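Accueil > Listes > Aménagement et petits espaces > Archives d'avril

Publié en avril, par un abonné de la liste

Objet : Re: Bureau blanc à hauteur réglable, qui en a un dans une petite pièce ?

Bonjour à tous,

Je réponds au message de vendredi, que je recopie en partie :

> Nous hésitons entre le modèle Rareck et le modèle Lullano pour une pièce
> étroite, avec un radiateur bas au mur du fond et un parquet que nous
> voulons garder en bon état. Est-ce que le plateau blanc se salit vite ?
> Et est-ce que l'encoche courbe sert à quelque chose, ou bien c'est
> seulement de la place perdue ?
> Merci pour vos retours, et des photos si possible.

Nous avons chez nous, à l'atelier de Donach, un bureau de ce type depuis l'hiver. Je ne peux pas comparer avec le Lullano, que je n'ai jamais vu monté.

Pour le plateau : oui, il se marque. Les traces restent légères, mais sur le blanc on les remarque quand la lumière vient de côté. Je passe un chiffon humide avec très peu de savon, et je sèche tout de suite. Une petite éraflure vers le milieu ne part pas, j'ai cessé d'essayer. Je vous conseille de poser un sous-main si vous écrivez beaucoup.

Pour l'encoche : au début je la trouvais inutile. Dans une pièce étroite elle aide quand même à passer, et on ne se cogne pas la hanche à l'angle – c'était mon problème avec l'ancien bureau Baird, qui avait des coins très droits.

Pour le parquet : le nôtre est clair, posé à chevrons. La barre de pied est plate et repose directement sur le bois. J'ai collé du feutre mince dessous avant la mise en place, et je vous recommande de le faire aussi, car ensuite le bureau est lourd à soulever à deux. Ne le traînez pas.

Pour le radiateur : laissez un passage devant les grilles. Chez nous il est entre le bureau et la porte, et la chaleur circule bien. Le réglage de la hauteur va de bas en haut sans toucher le mur, si on garde une largeur de main derrière.

Encore une remarque : les pieds carrés sont blancs eux aussi, et ils prennent la poussière en bas. Un coup de brosse douce suffit.
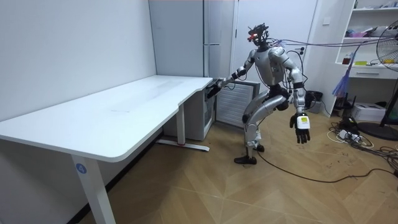
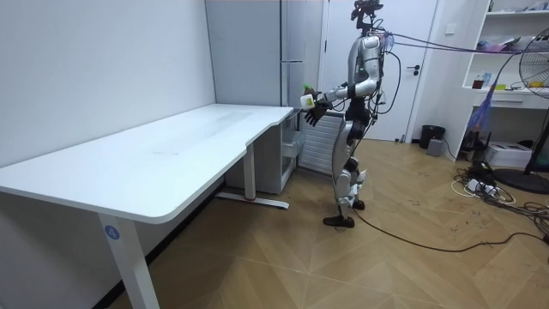
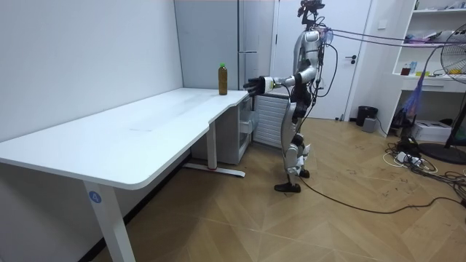
Le bureau blanc et le parquet à chevrons, à l'atelier.

Si vous voulez d'autres mesures, écrivez-moi sur la liste, je répondrai le soir.

Cordialement

Messages récents
Feutres adhésifs pour pieds de table : lesquels tiennent ?
Étagère Rareck, notice de montage perdue
Radiateur bas et meuble devant, quelle distance ?
Nettoyer un plateau blanc mat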